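Progress report on the guest tea and breakfast tables, Clernow guesthouse
To: Plunska Small Hospitality Fund
Prepared by: Şükran Polat
Date: 29th August

1. Purpose of this report

With this report I inform the Fund about the work which was done at Clernow since our last report in January. The grant was given for the renewal of the breakfast room and the tea service for guests. The part for the breakfast room is finished. The part for the tea service is mostly finished, and I describe below what is still open.

2. Breakfast room

All 16 places in the breakfast room are now in use. The old curtains were removed and the two windows on the garden side were painted. The painter came later than agreed, therefore the room was opened three weeks after the planned day. We served breakfast in the corridor during this time and the guests accepted it well. There was one written complaint, and we answered it.

The lamps were delivered by Altıntaş in two parts. The second part had one lamp with a broken glass, and it was replaced without cost.

3. Tea service

Before the grant, the tea was kept in the paper cartons in the kitchen, and the guests had to ask for it. In our application we proposed that the tea should stand on the table in a wooden box, where each guest can choose a packet without waiting. We also proposed a natural mat under the box, so that the table surface is protected and the place looks more friendly.

We decided for a light wooden tabletop with a visible grain. A white top was also considered, but the staff preferred wood and it goes well with the floor of the room. 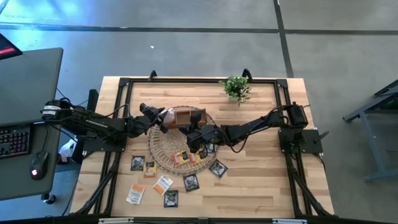
The order of the work was discussed with the kitchen staff in two short meetings. It was agreed that the box is filled in the evening, after the last dishes are put away, and is checked again before breakfast. Empty packets left by guests are taken out at the same time. The staff asked for a written list of this task and I have put it on the inside of the pantry door.

The choice of teas was made from the answers of the guests. We gave a short question paper at the reception during ten weeks. Fruit teas were requested more than we expected, especially by families with children. Black tea is still the first choice in the morning. For this reason we keep fruit flavors on the table all day and we bring the pot of black tea separately at breakfast.
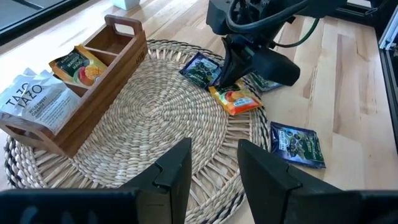
Tea box on the woven mat, with mango and Wild Sweet Orange packets.

The round mat was chosen after we tested a cotton cloth. The cloth was moving when the guests pulled the box nearer to them, and it had to be washed very often. The mat can be shaken outside and wiped. We will see after the winter how well the rim keeps its form.

4. Costs

The amount of 497 was spent on the tea service in this period. It includes the boxes, the mats and the first supply of tea. This is inside the planned budget line. The receipts are attached in the same order as in the table of the application. The receipt from Plukden for the mats shows also a delivery fee, which was not planned, and we paid it from our own money.

5. Open points

The small labels for the tables are not printed yet. The text is ready in three languages, but the translation of the allergy note must be checked once more. I also wait for a price for spare mats.

One question for the Fund: may we use the remaining money of the lamp budget for a second supply of tea? If a separate request is necessary, please send me the form and I will return it signed.

With kind regards,
Şükran Polat
Clernow guesthouse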